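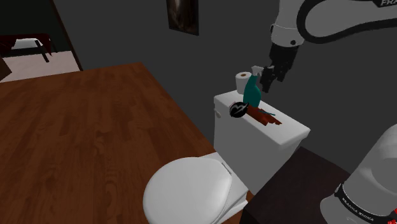
The simulated bathroom, with the arm's gripper closed on the spray bottle at the back of the toilet tank.

The Cleanest Bathroom in Borcombe Does Not Exist

Wilma Cowie has spent most of a year teaching a robot to tidy a toilet tank, and in that time she has not cleaned her own. She brings this up herself, before I've found the light switch.

The robot lives on a secondhand desktop in the back bay of the Borcombe shared workshop, between the drill press and a kayak that has been awaiting a second coat of varnish since May. On the monitor, a white arm hangs over a white toilet in a room with a wood floor and a gray wall. There's a roll of paper on the tank, and a teal spray bottle, and a few other things that in my house would count as clutter and in Cowie's count as the curriculum.

"Everyone starts with blocks," she says. "I don't own any blocks. I own a bathroom."

The arm in the simulation is a Franka, a machine well outside the budget of anyone who shares a drill press. The arm on the bench is called Nisbet, and it's made of printed brackets, hobby servos and an aluminum rail that used to belong to a shower door. The plan is to work out the behavior on the fancy arm that costs nothing, then hand it down to the cheap arm that has already cost her $509. I ask whether the two have much in common. Archie Leckie, who built most of Nisbet's elbow, takes a while to answer.

"They both bend," he says.

Leckie came in last winter to fix a lawn mower. The mower is still here. He has since rebuilt the elbow four times, and the current version holds its position well enough if you don't ask it to carry anything heavier than a sponge. A full spray bottle is heavier than a sponge. They are working up to it.

In the simulator, weight is a number you type. So is friction, and friction is where the evenings go. Set it too low and the bottle squirts out of the fingers like a bar of soap. Set it too high and the gripper picks up the bottle and whatever the bottle was leaning on. Cowie keeps a log of failures in a spiral notebook, and a representative page reads: "Dropped. Dropped. Threw it. Dropped. Went through floor???"

Her best run so far was 90 attempts with 67 clean lifts. She printed the result and taped it to the drill press. Graciela Quezada, who teaches the workshop's welding class and has firm views on bathrooms, wrote underneath it, "So 23 times it's on the floor."

Quezada is the group's skeptic, which hasn't stopped her from making Nisbet a steel base plate. It weighs 43 pounds and will outlast the building. She made it after an early test in which the arm swung left with real conviction and took itself off the bench.

I stay for the evening session. Cowie starts a run, the gripper comes down, and the three of us lean in at a monitor showing a toilet. Somebody arrives to use the band saw, looks over our shoulders, and goes to use the band saw.

Over on the bench, Nisbet has the sponge. Leckie is holding the elbow.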